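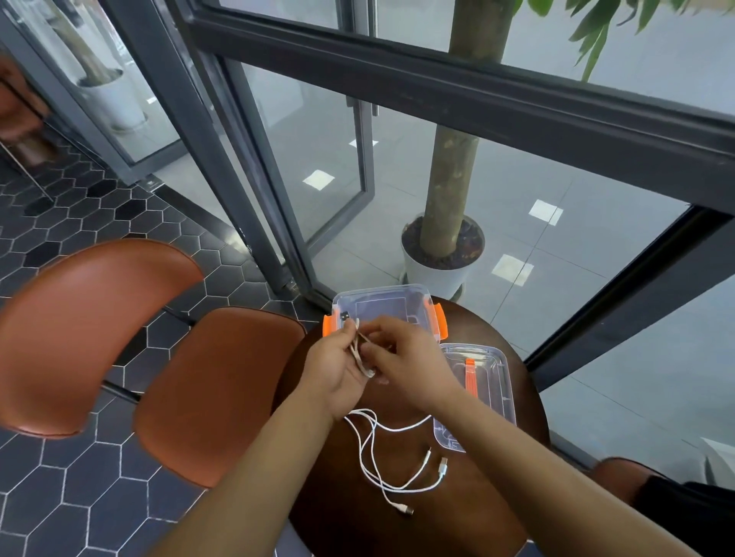 White charging cables being sorted at a round table in the Durkine lounge, Vedton.

**Vedton, 3/1/17** – Tenants of the Durkine building have begun sorting the shared stock of charging cables, which had been kept in a single drawer under the front desk since December. The stock came to 376 cables when it was logged. Of these, 200 are white USB cables of the same general type, and they are being coiled and boxed first. Black cables, power bricks and adapters will follow.

The method is simple. Each cable is pulled free of the pile, wound into loops by hand and closed with a paper band. Loops are kept wide enough that the cable does not bend sharply at the plug, where most failures occur. Cables with split jackets or bent contacts go into a separate tray for electronics recycling.

Storage is in clear plastic boxes with orange latches. Clear walls were preferred over the gray bins used on the upper floors, so that the contents can be checked with the lid on. Labels will be placed on the short side and will give connector type and length only.

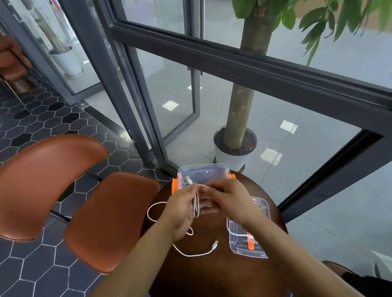
Fanni Pálfi would have liked the cables tested before they were coiled, and said that a neat box of dead cables saves no one any time. She also asked that the longer ones be kept apart, as they are the first to be borrowed and the last to come back.

Testing is now planned as a second step. A cable that fails to charge a phone on 2 separate ports will be discarded. The D'Souza repair counter on the ground floor has offered the use of its bench meter for doubtful cases – mainly cables that charge but do not carry data.

Winding cables around the fingers is quick and suits short lengths. For anything over six feet, the instructions posted in the lounge call for an over-under coil, which puts less twist into the wire and lets it pay out without knots. Tight wraps around a charger body are discouraged.
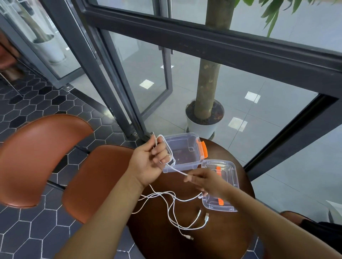

Can tenants still borrow a cable while the work is going on?

Cables can be signed out at the front desk as before, with a limit of one per tenant and a loan period of four days.

Boxes that have been filled and labeled will move to the shelf beside the Plinari mail lockers. Unclaimed personal chargers found in the drawer are being held at the front desk in a marked envelope.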